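Istow (film)

Print this article | E-mail this article

Istow is a psychological thriller film directed by Joonas Kemppainen from a screenplay by Esko Ruotsalainen. It is set in a boarding school on a northern island during the last weeks of the spring term and follows two students who discover that each has been blackmailed by the same unknown person. The film was produced by Sikar, an independent production company, and was the first feature for both its director and its writer. It runs to 21 chapters, each introduced by a title card giving only a time of day.

Plot

In May, shortly before final examinations, a student named Wong receives an envelope containing a page torn from her own diary. The note attached to it demands that she leave the window of the school library unlocked on Friday night. She complies, and the following morning the examination papers are missing. A second student, Pulus, is accused of the theft and suspended, although he is permitted to remain on the island until the ferry returns.

Wong visits Pulus in the infirmary wing, where he has been lodged apart from the other students, and learns that he has received similar envelopes for most of the year. The two agree to find the sender. Suspicion falls first on the deputy principal, who keeps a record of every letter that passes through the school office, and later on Wong's roommate, whose handwriting resembles that on the envelopes.

The second half of the film takes place over a single night. With the telephone line out of order, Wong and Pulus search the staff residence and find a locked cabinet containing diaries taken from students over many years. The sender is revealed to be the school's former librarian, who has continued to live in the building since her dismissal. The final chapter returns to the ferry landing, where Wong decides whether to carry the diaries to the mainland or drop them into the water. The film ends before her choice is shown.

Production

Development

Ruotsalainen wrote the first version of the screenplay as a radio play in which the blackmailer was never identified. Kemppainen, who had directed a number of short films, read it while looking for material that could be made with a small cast and few locations. The two revised the text together, adding the character of the roommate and moving the story from a city school to an island. The working title was The Reading Room. It was changed when the fictional island of Istow, mentioned only once in the radio play, became the principal setting.

Sikar agreed to finance the film on the condition that the night sequence be shortened. In the first draft it had occupied two thirds of the screenplay.
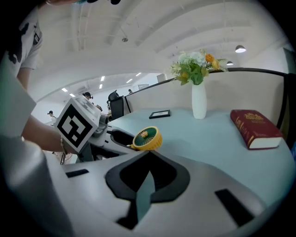

Casting

The leading roles were given to performers without previous screen experience. Open auditions drew 300 applicants, of whom 66 were asked to read a second time. Kemppainen asked each of them to perform the infirmary scene twice, once with the dialogue and once in silence. The actors chosen for Wong and Pulus were kept apart until rehearsals for that scene began, so that their first conversation on film would retain a degree of formality.

Filming

Principal photography took place at a disused teacher training college. The library, the infirmary and the staff residence were all built within its main hall and were redressed as the schedule required. Exterior scenes, including those at the ferry landing, were filmed last. The diaries in the cabinet were written by hand by members of the art department, and several of the passages read aloud by Wong were taken directly from them.

Music

The score is written for string quartet and harmonium. It is absent from the first four chapters and is heard for the first time when Wong opens the second envelope. The school song, sung by the students in the assembly scene, has words by Ruotsalainen.

Release and reception

The film had its first public showing before an audience of 1,000 and was released to theaters later the same year. Reviewers commended the restraint of the opening chapters and the performances of the two leads. Opinion on the ending was divided. Some critics considered the unresolved final chapter consistent with the origins of the story in radio, while others found that it left the question of the roommate's involvement without adequate treatment.

Kemppainen and Ruotsalainen have stated that they do not intend to make a sequel. The original radio play was later published together with the screenplay and a short preface by the director.

See also

Boarding schools in film
Radio plays adapted for the screen

Print this article | E-mail this article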